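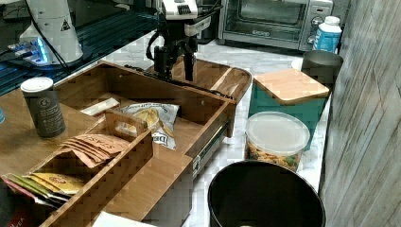
3.2 Storage units and contents

Both sites used the same design of tabletop organiser, referred to below as the Natberg unit. It is made of bamboo panels and combines open compartments at different heights with a pull-out drawer. An upright divider with a cut-out handle rises from the middle, so that the unit can be carried as well as left in place. The compartments differ in depth and width, and the manufacturer does not assign a use to any of them. This was the main ground for choosing it over single-purpose tea boxes, whose slots are cut to the size of one sachet and leave the user little to decide.

The contents were limited to goods that people in a shared kitchen take and put back without preparation: tea in individual packets, small wrapped snacks, bags of crisps and flat packets of various kinds. Loose tea and ground coffee were kept in canisters beside the unit and were not scored. Items brought in by staff were left where they were found and scored in the same way as items we had supplied.

Figure 2 shows a filled unit. Tea packets of a single kind stand as an upright stack at the front left, with their printed top edges exposed, and packets in mixed colours fan out in the compartment below. The bag of crisps is beside the divider, with a flat white packet behind it. A lower front compartment holds nothing, and a canister stands on the wooden surface at the upper left of the unit. We return to the difference between the stacked and the fanned packets in Section 4.1.

3.3 Fill states

Each unit was set to one of two fill states at the start of a session. In the sorted state, packets of one kind shared a compartment and stood on edge. In the mixed state, the same goods were distributed over the same compartments without regard to kind. The drawer was treated as a compartment in both states, but it was closed at the start of every session. At least one open compartment was left empty in each state. Pilot work in February had shown that a completely full unit caused users to leave packets on the table, which made it impossible to tell whether a packet had been misplaced or simply could not be returned.

Bulky bags need a separate note. A bag of crisps does not stand in line with flat packets, and it hides whatever is behind it when seen from the front. We therefore placed at most one bag in a compartment and put it against the divider, where the panel keeps it from leaning across the neighbouring goods. Flat packets were permitted behind a bag in both states.

3.4 Procedure and scoring

The study ran for 35 working days at two office kitchens, Olov and Vomlow. Units were reset each morning and inspected at the end of the day. Inspection took no longer than 10 minutes per unit and was done before the kitchen was cleaned. Users were told that storage was being studied but were given no instruction on where goods should go.

A displacement was recorded whenever an item was found in a compartment other than the one in which its kind had been placed at reset, or was found outside the unit. In the mixed state, where a kind could belong to several compartments, only items outside all of these were recorded. Items that had fallen over within their own compartment were entered separately as collapsed and do not appear in the displacement totals. The form was adapted from the Ishida sheet, with the column for shelf height removed and a column for the drawer added.

4 Results

4.1 Displacement by compartment

A total of 947 displacements were recorded over the two sites. Of these, 493 involved an item found in a lower front compartment. The remainder were spread over the rear tray, the middle section, the drawer and the surrounding table. The lower front compartments are the nearest to a person standing at the unit and have a low front edge. They received items of every kind, including tea that had been stacked directly above them.

Upright stacks kept their order for as long as they filled the width of the compartment. Once several packets had been removed, the rest leaned, and later returns were laid on top. Fanned packets showed the opposite course. Their order was poor from the outset, but each wrapper remained partly visible, and users seldom lifted one packet to look at another. Collapsed items were accordingly more frequent in the sorted state, particularly towards the end of the week.

The drawer contributed few displacements at either site. This should not be read as evidence that it was well kept. Goods placed in it at reset were often untouched at inspection, and at Vomlow the drawer had to be left out of the comparison between fill states for want of entries.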